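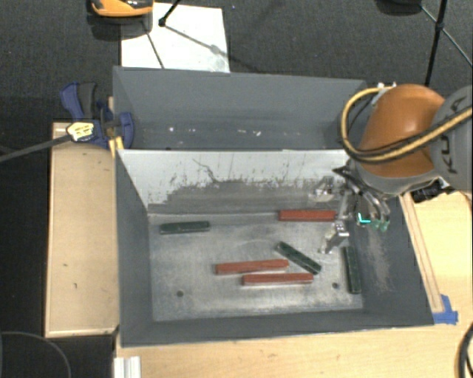

Red and dark green bars in a gray metal bin.

Red and green look the same to my husband, how do we set up the house so it works for both of us?

posted by marigold_porch in Home & Family

Hello everyone, I have been reading this site for a long time and this is my first time asking anything, so please be patient with me if I ramble a bit. My husband is red-green color blind. We have been married long enough that you would think I'd have this worked out by now, but we only moved in with all of our things in one place in August, and I keep running into new spots where I have arranged something by color and he has no idea what I was thinking.

The storage shelves are the big one. I put red lids on the bins with winter things and green lids on the bins with camping things, and I was so pleased with myself! He told me very kindly that they all looked like mud. Then there are the chargers. Our cordless drill charger has one little light that goes from red to green when it's done, and he has been asking me to come look at it for years, which I didn't even realize was because of his eyes (I thought he just liked the company). And we play a board game called Gretus most evenings after supper, where the dark green pieces and the red pieces belong to different players, and he moves mine all the time by mistake and then feels bad about it.

He doesn't want a fuss made and he does not want labels plastered on everything like a preschool. I would also like to keep some color in the house, I love color. Are there certain colors that work for most people with this? And do those special glasses help? The pair I saw at Okier was expensive and I don't want to buy them if they will sit in a drawer.

Thank you so much for reading all this.

tallgrass_in_boots

I'm the color blind one at our place, so let me see if I can help, and please tell your husband he has my sympathy about the drill charger. I have the same trouble.

First thing, it comes in different types and strengths, so anything I say may be a little off for him. The best thing you can do is sit down with him one afternoon in good daylight with a pile of things in different colors and let him sort them however he likes. Don't correct him, just watch what he puts together. My wife and I did this with her quilting scraps and she was amazed. I had a pink in with the grays, and a brown and a green that I would have sworn came from the same cloth.

For most of us blue and yellow are a very safe pair, and blue and orange too. I can't think of a time I have mixed up a navy and a yellow. So for your bins I would go with blue lids for winter and yellow for camping and you get to keep your color. The other thing that matters, maybe more, is light against dark. A pale green next to a deep red is usually fine for me, and it's a dark green beside a medium red that gets me every time, especially under a dim bulb. A brighter bulb by the shelves would be a cheap thing to try before you buy any lids.

For the game, I'd put a small dot of white paint on top of one set of pieces. We did this with ours and now I don't even notice the dots, I just play. If you don't want to paint them, a little square of masking tape on the bottom edge does the job for an evening, though it does get fuzzy.

For the charger, some of them blink while charging and go steady when full, and if yours does that he can go by the blinking. Ours doesn't, so we plug it into a timer. Check the booklet first for how long yours needs.

I have tried the glasses, a friend's pair, on his back deck. The red flowers did jump out at me more and it was a nice half hour. I wouldn't say I could name colors any better with them on, and indoors at night they made everything darker, so they'd be no good for your game. Other people love them. See if the shop will let him borrow a pair, or at least return them.

bettyjuneskitchen

Just use different shapes. Round bins and square bins. Done. We never had any problem.

Griltside_gran

What a thoughtful thing to ask, and I think the answer from the fellow with the boots is lovely. I'll only add the kitchen, which you didn't mention but which may be coming!

My late brother could not tell when ground beef was cooked through, and he couldn't pick a ripe tomato off the vine to save his life. He bought himself a meat thermometer and went by that, and it's a better way to cook anyway. For tomatoes he went by feel, a gentle squeeze near the stem. He also never ate a green banana without a complaint, but he did eat them.

About the labels, I know he doesn't want them all over, and I don't blame him. I put mine on the underside of the lid or on the back corner of the shelf where company won't see. A word in pencil is plenty. You'll both forget what's in the blue ones by spring.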